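3. Storage trial

Peppers for the trial came from two growers, Welteck and Noltov, and were held at the Emden store under the same conditions. 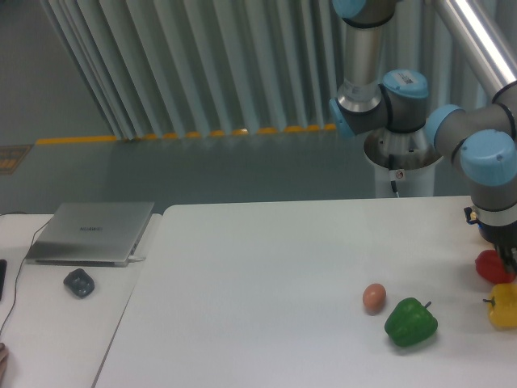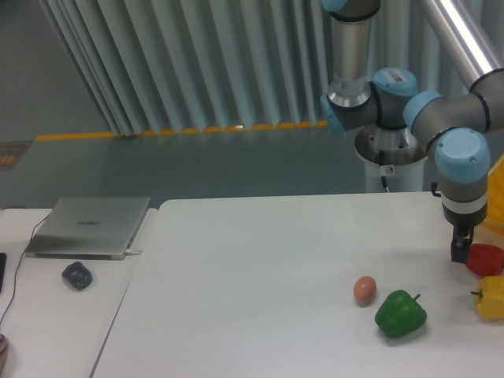
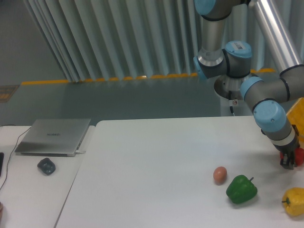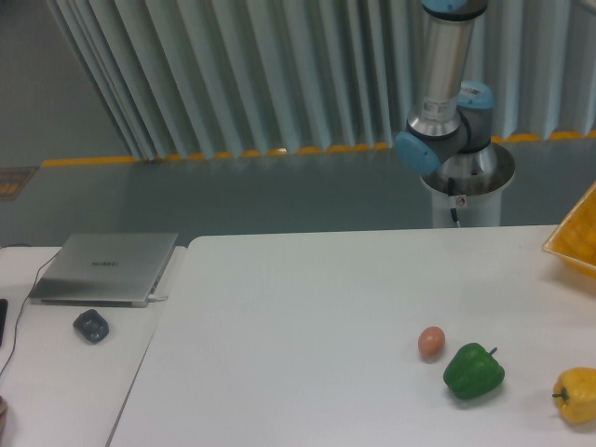
Figure 4. Work area with white table and pleated curtain.

Kozma Storage Group, Emden

3.1 Weight loss

Each lot held 262 fruits, packed in open crates and kept at 8 degrees. Fruits were weighed on arrival and again at the end of June. Weight loss was higher in the Noltov lot -- mainly in fruits with a damaged stalk -- and these were analysed separately. Crates lined with paper lost less than unlined ones. Skin firmness was not related to fruit size in either lot.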